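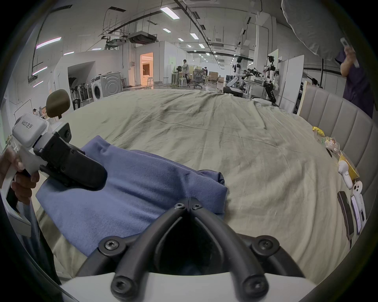 How to check if a machine can fold your laundry
By Kartini Lau

Many readers write me to ask if they can buy a robot for the laundry already. My short answer is not yet for most homes. But you can test a demo or a rental unit by yourself, and you need only one soft shirt and a bed.

Before you start

Choose a shirt without buttons. Thin cloth is harder than thick cloth, so keep the thin one for later. Use a bed with a normal sheet, a little wrinkled. Many machines do well on a hard, flat table and then have trouble on a mattress, where the fingers can take the sheet together with the shirt.

Step 1. Drop the shirt in a heap. Do not help by making it flat.

Step 2. Let the machine find an edge. This is the part where most of them lose time. Write down how many tries it needs.

Step 3. Watch the two hands. One should hold while the other pulls. If both pull at once, the shirt slides and the work begins again.

Step 4. Stop the clock when the shirt is folded and lies still. A shirt folded with one sleeve outside is counted as a failure in my notes.

Step 5. Repeat with the same shirt, 8 times at least. One good fold tells you very little.

What result is good?

I did this test with the Bakix in July. It folded 32 shirts before I stopped, and two of them I would put in a drawer without touching again. For the Watell I have no numbers yet.

If your shirt is picked up with the sheet every time, try a tighter sheet before you give up. It helped me with the Bakix, but only a little.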